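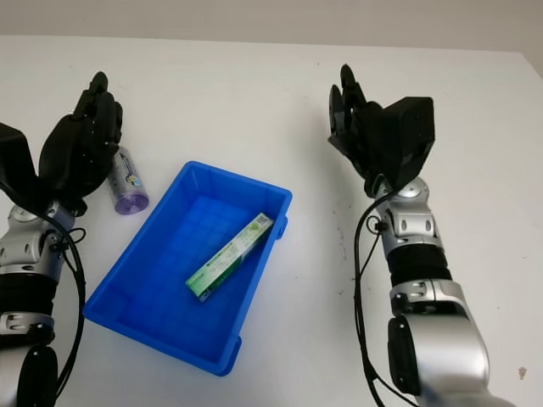

Pendar: Before you swap the hand, check the cable. If the left one drops out only when the wrist is bent, that's a cable fault nine times out of ten.

Setberg_cell
It faults at full flex, yes. Straight wrist, no problem. Controller says comms timeout on the hand and the arm stays up.

Pendar
Then the slack is too short. Leave enough loop over the wrist that it never pulls tight, and clamp it at the collar, not at the connector.

soomro
Don't agree on the collar. We clamped ours there and the cable wore through at the edge after 800 hours. I'd use a soft tie on the forearm and leave the collar alone.

Pendar
Wore through because of a sharp clamp, I'd guess. Put a sleeve under it.

soomro
We had a sleeve.

Younes Lahlou
What speed are you running the wrist at? We went from 80 down to 58 percent on the bin pick and the timeouts stopped – same cable, same routing.

Setberg_cell
Full speed. Cycle time is tight so I'd rather not drop it.

londano
Also look at the plug. There are 4 small screws on ours and two had backed out. Low-strength threadlocker, let it set overnight.

Setberg_cell
Two loose here as well. Tightened them and gave the cable more slack – no tie on the collar for now. Running it again Sunday.

soomro
Check the jacket after the first shift.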